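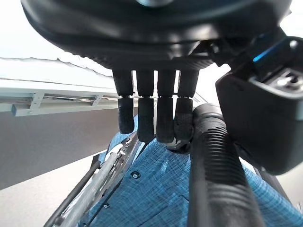

Figure 1. Robotic hand with the fingers lowered over blue checked fabric, beside a black ribbed hose.

Print this page | E-mail this page
Filed under: Student Work > Engineering Practice
Reading time: 2 minutes

Working Rules for Multi-Fingered Hands Near Cloth and Hoses
Project report, Oravec Laboratory, Urkbridge

1. Purpose

This report reviews the rules that apply when a robotic hand is operated close to clothing, hoses and exposed metal parts. The Hendar code of practice, adopted by the laboratory in April, was written for two-jaw grippers. The project team was asked to determine which of its clauses could be kept for a hand with four fingers and a thumb, and which required new wording.

2. Method

The team read the code clause by clause at the bench and compared it with 400 logged hand movements. Each clause was marked as kept, amended or withdrawn. A draft was then sent to the partner laboratory at Brirunbridge for comment.

3. Findings

Most of the code was kept. Three clauses were amended.

Clause 4, Clearance. The code measures clearance from the centre of the gripper. With a hand, the fingertips may be very close to the cloth while the palm is still well above it. In Figure 1 the fingers are just over the fabric and the tip of the rightmost one is against the hose. The amended clause measures from the nearest fingertip or from the thumb, whichever is closer.

Clause 7, Hoses and cables. Contact with a hose was previously recorded as a fault in every case. The amended clause permits light contact — provided that the finger does not close around the hose and the contact is entered in the log.

Clause 9, Loose cloth. Folds and buttons can catch in a finger joint. Operators must now open the hand fully before raising it from cloth, and must stop if any fabric lifts with it.

4. Limits of the work

Only 2 operators took part, both familiar with the equipment. Gloves and knitted fabric were not considered. Brirunbridge asked whether a speed limit should be added to Clause 4; the team did not have enough data to propose one.

5. Recommendations

The amended clauses should be used for one term on a trial basis. The log sheet should be given a separate column for hose contact, and the clearance check should be repeated whenever a fingertip cover is replaced.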